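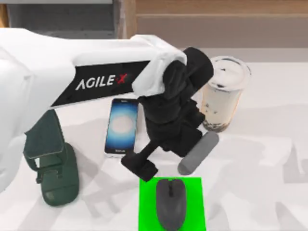

3. Setting Up a Private Match

3.1 From the main menu of Arnari, select Play, then Private Match.

3.2 Choose a map. Widstead is selected by default.

3.3 Set Round Limit and Round Time. Round Time is entered in seconds; the maximum is 600.

3.4 Select Invite and enter each player's account name. An invite expires after 30 seconds and can be sent again.

3.5 When all players show Ready, select Start.

Note: Players on different versions cannot join the same lobby. The version number is shown at the lower left of the main menu.

Caution: If the host leaves during a round, the match closes and its results are not saved.

If error 2429 appears, restart the game and create a new lobby.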